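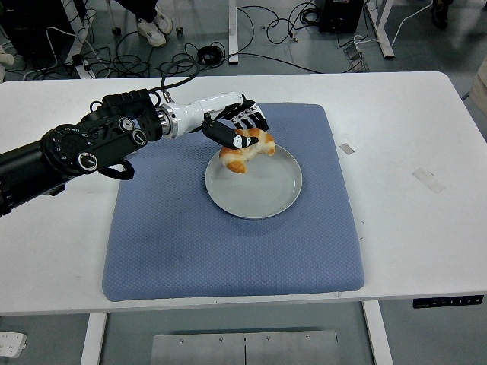
Cutting Skasen down to 108 minutes

The first assembly of Skasen ran 248 minutes. The version that opens in October runs 108, and its editor says most of the difference came out of the second act.

"The Dranix storyline was shot as a full subplot," she said. "It had its own ending. We kept four scenes of it, all before the siege."

The studio had asked for a shorter film after two test screenings. According to the editor, the notes dealt mainly with the villain, whose motive was explained three times in dialogue. Two of those speeches are gone. The third was moved ahead of the title card, where it plays over the harbor at Irport.

Additional photography took 12 days and produced the new opening and one bridge scene. "The lenses matched, the hair did not," she said. "We graded the bridge darker than I would like."

Asked whether the cut was made to leave room for a sequel, she said the script had always ended with the Rivadeneira map unread. A post-credits scene was cut for length — it ran 30 seconds — and will not be on the disc.

She has not watched the film with a paying audience. The sound mix is locked, and she is already at work on a smaller picture with no effects shots.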